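Vuvia Breakfast Talks: venue walk-round, Vaughan Rooms, Flarnville
Checked by Seren Beddoe, 9 July 2023

Fire exits clear: Yes, both. Lovely wide doors, and they open easily even with a coffee in one hand (I tried!).

Seating within limit of 106: Yes, though please don't let anyone squeeze in extra chairs by the stage, however popular the speaker.
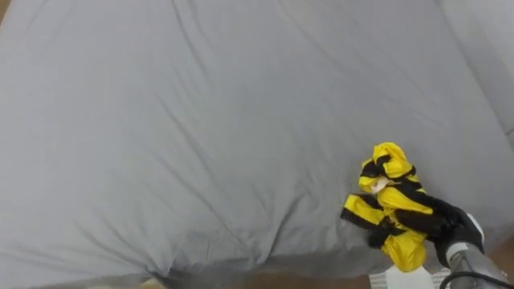 Cables taped down: Not yet. The projector lead crosses the main aisle, so Abimbola Onuoha will bring tape before the first guests arrive.

Hot drinks table: Moved away from the sign-in desk, where clients tend to gather and chat about their brands.

First aid kit: Present, but low on plasters. Restock before the September debate.

Sign-off: Fine to go ahead once the cable is done.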